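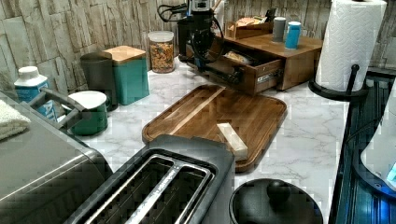
Carol Naylor wrote to me that she never puts butter in the refrigerator from October until May, and that her toast is the better for it. She keeps one stick outside, covered, and the rest stay cold. I tried her way for one winter and now I do the same, but in the hot months I go back to the refrigerator, because my kitchen gets the sun from four o'clock.

Since many of you asked how to arrange the corner for breakfast, I write down what works in my home.

The toaster

Put it near the cutting board, so the bread has a short way to go. Do not push it under a cabinet when it is on. Keep the paper towels away from the slots, at the back of the counter is good. I unplug mine every morning after the last slice, and I empty the crumb tray on the first of the month. Before, I waited until I could smell the crumbs, and this is too late.

The small drawer

A wooden box with a drawer is very useful on a counter. In it I keep tea and the small wrapped things which otherwise go everywhere. If the drawer has a little label plate, use it! Write only one word. My neighbor Gyula Borbély wrote "various" on his and of course it is full of batteries. When the drawer sticks, rub a dry candle along the two runners, then open and close it several times.

On top you can stand an open tray for papers: recipes, packets of yeast, the coupon you want to use this week. Once it is full, take everything out and throw away the half.

The wooden board

A board with a raised rim holds the crumbs well, but water also stays inside the rim. Wash it quickly by hand, wipe it, and stand it on its long side to dry. I oil mine with food-grade mineral oil when the wood looks pale. Leave the oil overnight and wipe off the rest in the morning.

The wall behind

Rough stone tiles look nice and they collect grease in every edge. A cloth only leaves its threads there. I use a soft dry brush first, and after that warm water with 2 drops of dish soap. No vinegar on natural stone, and none on marble. Lemon is the same problem, so wipe up the juice right away.

Next time I will write about lids, and where to put them when the pot is in use.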